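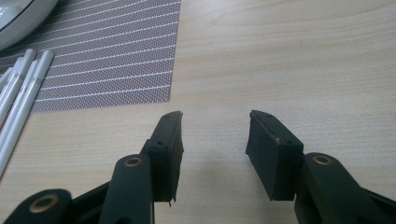 Feltivon Desk Set, data card

Short name: feltivon-desk
Maintainer: Aarne Kettunen, Laltmont
Status: collection closed, labels under revision
Current release: 3, built in February

Summary

Feltivon Desk is a set of demonstrations recorded with a hand-held two-jaw gripper on ordinary work surfaces. An operator holds the tool, carries out a short task, and the wrist camera records video along with jaw opening and tool pose. The set was built to train grasp and place policies for the Santoro arm, but nothing in the file layout depends on that arm.

Contents

Each episode is one attempt at one task. Episodes last at most 30 seconds; anything longer was split at the nearest moment with the jaws open and the tool clear of all objects. There are 13 task types. The largest group is picking up thin objects such as pens and setting them down elsewhere on the desk. Other groups cover pushing, turning, stacking and sorting by size.

Every task type has over 80 episodes. The counts are uneven, and the loader does not balance them. Use the weights in tasks.csv if you need even sampling.

File layout

episodes/ one folder per episode
episodes/ID/video.mp4 wrist camera, 30 frames per second
episodes/ID/pose.csv time, position, orientation
episodes/ID/jaw.csv time, opening in millimeters
episodes/ID/meta.json task, operator code, surface code, outcome
tasks.csv task names, text prompts, sampling weights
splits/ train, validation and test lists

Times in pose.csv and jaw.csv are in seconds from the first video frame. Jaw opening is measured between the pad faces. Zero means the pads touch with nothing between them.

Collection

Operators were given the task prompt and a starting layout. They were told to approach at a normal walking-around-the-kitchen speed, and to leave the jaws open and still for one second at the start and end of each episode. The still periods are kept in the released files. Trim them if your policy learns to wait.

Objects were moved between episodes, and mats and small desk items were left in place as clutter on purpose. Lighting was whatever the room had. No attempt was made to remove shadows cast by the tool.

Failed attempts are included and marked "fail" in meta.json. A drop followed by a successful second grasp is marked "recover". The default loader returns "success" and "recover" only.

Calibration

Pose comes from the Benduvex tracking package, run offline. Camera intrinsics are stored per device in calib/. Pads wear with use, and a pad change shifts the zero reading slightly. The offset in meta.json has already been applied to jaw.csv - do not apply it again.

Known problems

Pose drifts on plain surfaces with little texture. Affected episodes carry the flag low_track.
Glossy white objects can wash out under strong light.
Left-handed operators are few, and approach angles lean to the right as a result.
Release 1 swapped two orientation columns. Models trained on it should be retrained.

Splits

Splits are made by surface, so no surface in the test list appears in training. The same operator may appear in both.

Not suitable for

Force control, since the tool has no force sensor. Two-handed tasks. Any use that needs absolute position in the room.

Contact

Send corrections to Aarne Kettunen with the episode ID and the release number. Label fixes go into the next release; video files are not changed once published.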